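Doltholm Institute of Textile Care
Household Textiles I: Course Handout 6
Folding and Handling of Light White Articles
Prepared by Birutė Kalniņš
Issued 2017-10-04

Scope

This handout covers the folding of small white articles, such as pillowslips, undershirts and napkins, on a soft surface. It should be read with Chapter 4 of the Venckus workbook. Students who missed the July intensive should complete the reading before the practical.

Working surface

A firm table remains the standard for assessed work. In the home, however, most folding is done on a bed, and students are expected to be competent there as well. A plush blanket, for instance one in cream with a large floral print, gives good colour contrast with white cloth, and the hem is easily found against it. The pile also grips the article and will hold a crease in place where it is not wanted. Lift the cloth clear before repositioning it; do not drag it.
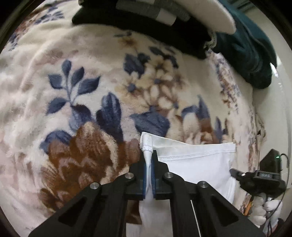 Locating the hem is the first step in every sequence taught in this unit. The stitched edge is the most stable line on a light article and serves as the reference for all later folds. Take up as little cloth as will hold, raise it, and allow the remainder to fall open under its own weight. A wide handful produces secondary creases that must be smoothed out by hand.

Once the article is laid flat, square the corners nearest the hem, then work towards the opposite edge. Fold in half lengthwise, then in thirds. Napkins are folded in quarters.

Terms

Hem band: the turned and stitched border of an article.
Pleat: a fold of cloth doubled on itself, whether intended or otherwise.
Ground: the base colour of a printed textile.

Practical

Attendance is compulsory. Bring three white articles, laundered and unfolded, to Room 205. Enquiries regarding assessment should be directed to Fotis Politis, Uvard Building, extension 276.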